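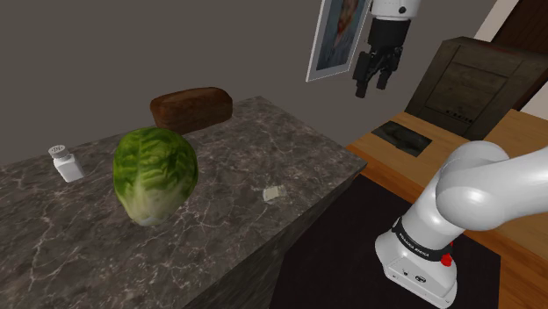
Jolta Scene Planner
Motion planning and scene tools for single-arm kitchen work
By Makeo

Overview
Jolta takes a cluttered counter and a short instruction and gives you back a path the arm can follow. It was built for kitchens, which are wonderful places to test a planner: round things that roll, tall things that tip, a wall where you'd like to put an elbow. You load a scene, name a target, and the planner works out approach, grasp and retreat in one pass. If the first grasp is blocked it tries the next one on the list and tells you why it moved on.

Everything runs in simulation first. The same plan file goes to the real controller when you're ready, with no export step in between (we're very happy about that one).

What's in the box
Jolta core planner, command line and desktop
Prins, our perception module, for object masks and pose estimates
Molton, the scene editor
Kitchen starter pack with 300 layouts and 1,362 object models
Sample tasks with full source

Working with crowded counters
Most people start with produce, and it's a good choice. A head of lettuce has no flat sides and a soft outline, so Prins fits a loose hull around it and Jolta plans a wider opening for the jaws. A loaf of bread gets a different treatment: the planner looks for the short side first and keeps the squeeze gentle. Small flat items are the hard ones. For those, turn on Edge Slide, which pushes the object to the rim of the counter before closing the fingers. It's slower, but so much fun to watch!

Objects that sit one behind the other are handled as a group. Jolta checks whether the rear item can be reached from above, and only asks for the front one to be moved if it can't.

Setting up a scene in Molton
1. Open a layout from the starter pack or import your own. Stone, wood and tile surfaces each carry their own friction values, which you can edit.
2. Place the arm. A pedestal beside the long edge of the counter gives good reach toward the near end. Run Reach Check before you go further, as the back of a long counter may be out of range.
3. Add objects by dragging them from the library. Drop them upright or on their side — a mug lying down is a useful test, and the grasp list changes completely.
4. Park the gripper above the near edge with the fingers open and save this as Home. Plans start and end there unless you tell them otherwise.

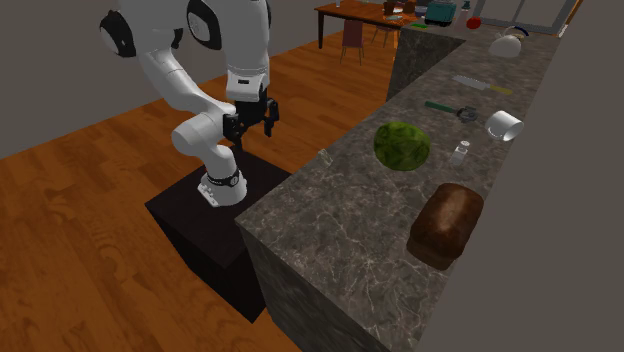

5. Pick a target and press Plan. Candidate paths show up as colored lines, with the chosen one in bold.
6. Step through with the arrow keys, or press Play.

Specifications
Arms supported: single seven-joint arms with a parallel gripper
Default planning budget: 500 ms per query
Regression tasks run before each release: 2,510
Interfaces: Python, C++
Platforms: Linux, Windows (Molton only)
Scene formats: URDF, MJCF, USD

New in this release
Updated June 27, 2026
Step changes in counter height are now read as separate surfaces, so a raised section no longer confuses the retreat path.
Clear glass objects keep their masks between views.
Handles on kettles and utensils can be tagged as preferred grasp areas.
Faster loading for layouts with a dining area or second room attached.
Fixed: Home pose was lost when a scene was renamed.

From the lead developer
"My favorite test is still the melon. It's big, it's round, and a path that's even slightly off will send it rolling. When the new contact model went in I must have run it all afternoon — I just wanted to see it again." Imelda Sison, planning lead

Coming up
Two-arm support is in testing and planned for September. Licensed users get it as a normal update.

Licensing
Single seat, lab and classroom licenses. The starter pack is included with all three, and scenes you build in Molton are yours to share.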